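Section 9. Sorting Table and Backdrop

Applies to the Trondwood long table and the Zallholm printed backdrop. Revised February 7, 2024, H. Arellano.

Read this section before you unpack anything. The leaflets that come with both products promise a "ready room" in 13 minutes. We have never managed it, and we doubt whoever wrote that had to get creases out of the fabric first.

9.1 Preparing the table

1. Wipe the top with a barely damp cloth and dry it right away. The Trondwood leaflet says the finish is stain-proof. Treat it as if it isn't.

2. Run one strip of gray tape from the back edge to the front edge, toward the right-hand side. This marks the limit of the work area.

3. Press the tape down with your palm. Do not use the edge of a ruler, whatever the tape packaging suggests.

4. Lay out the mixed items inside the work area. A starting set needs something flat, something long and hard, something soft that tangles, and something small that rolls. 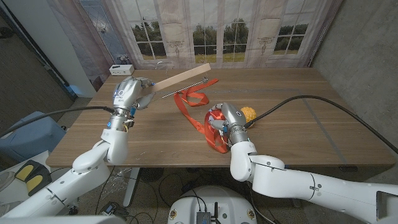
Mixed items on the table: light wood strip, threaded rod, red lanyard, yellow spiky ball.

Note: Faver sells a boxed set of 477 "sorting essentials." You don't need it. Most of it is duplicates, and the box takes up more shelf space than the items do.

9.2 Clearing the items

1. Start with the lanyard. Free it from anything it is lying across before you pull, and lift the loop from the middle.

2. Pick up the wood strip by one end and raise that end first. Thin strips can splinter, including the ones sold as pre-sanded.

3. Pick up the threaded rod and set it down away from the wood. Do not drag it. Threads scratch.

4. Take the ball last. The nubs are supposed to stop it rolling. They slow it down, at best.

5. Put each item in its own tray. If two items share a tray, write both names on the label.

Caution: Keep straps and cords clear of the front edge when people are walking past. A hanging loop will catch on a pocket or a chair arm.

9.3 Hanging the backdrop

The Zallholm "Garden Windows" print has paneled walls and tall windows looking out on trees and lawn. The catalog claims visitors take it for a real view. Maybe from the parking lot.

1. Unfold the fabric on a clean surface, print side up, and find the top edge. Check that the trees are the right way up.

2. Clip the two top corners, then the center, then fill in between.

3. Let it hang overnight before you judge the wrinkles. Some will stay.

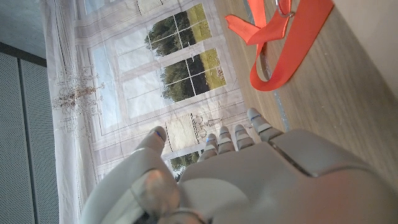

4. If the wrinkles still bother you after that, use a steamer on the back of the fabric at the lowest setting. Test a bottom corner first. The Ayala steamer we tried in November spat water at every setting, so hold off on that model.

5. Do not iron the printed side. The care label allows it, but we would want to see somebody else try it first.

Note: The print is rated for 3,000 hours of daylight. We have no way to check that figure. Close the blinds when the room is not in use.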